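What happens when you flush?

Every time you flush, water rushes into the bowl and carries everything away. But where does the water come from, and where does it go?

Most toilets have a tank called a cistern. When you press the button or push the handle, a valve opens and the water drops into the bowl. The water pushes everything round a bend in the pipe. The bend is shaped a bit like a letter S lying on its side.

Some water always stays in the bend. It works like a plug and stops smelly air from coming back up the pipe.

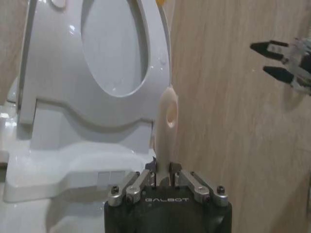
A toilet with the seat up.

After the bend, the waste goes down a pipe and into the sewer. Sewers are big pipes under the street. Most of them slope gently downhill, so the water flows along by itself. Where the ground is too flat, pumps help it along.

At the end of the sewer is a treatment works. Screens catch rubbish such as wet wipes. Then the water sits in large tanks while the heavy bits sink. Tiny living things called bacteria eat much of the dirt that is left. The cleaned water goes back into a river or the sea.

Remember the 3 Ps — only pee, poo and paper go down the toilet. Everything else goes in the bin.

Words to know
Cistern: the tank that holds water for flushing
Sewer: a pipe that carries waste water away

Written by Ngaio Rakena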